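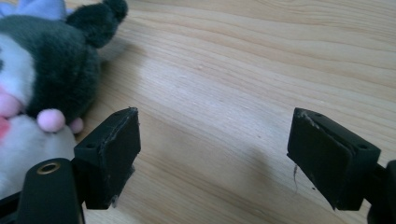
Fig. 1 – Plush toy with pom-poms on a bare wooden tabletop.

Support > Care Guides > Tabletops > Soft Items

Overview Set-up Care Parts Contact

Clurnham Table Care Guide, Section 3
April 3, 2022 – Tiwari, product documentation

3.1 Cleaning plush toys on the tabletop

The lacquered surface may be used as a work area for light brushing and spot cleaning of plush toys. Dark fur sheds lint, and damp pile can leave a dull mark on the finish.

1. Wipe the tabletop along the grain with a dry cloth.
2. Lay the toy on its side. Check that pom-poms and other sewn-on parts are firmly attached.
3. Brush long pile in one direction. Brush white areas before dark ones.
4. Dab stains with a cloth dampened in water no warmer than 35 °C. Hold each pom-pom at its base while dabbing.
5. Move the toy to a rack to dry. Allow around 2 hours.
6. Remove lint from the table with a soft brush.

NOTE: Small specks and pores in the wood are natural and do not need filling.

CAUTION: Do not leave damp fabric on the surface. Pink and purple trim may bleed – test the dye on a hidden seam first.

If the finish has gone dull, buff by hand with Wokusent pad 4000. Do not use a powered buffer. See Section 2 for water marks.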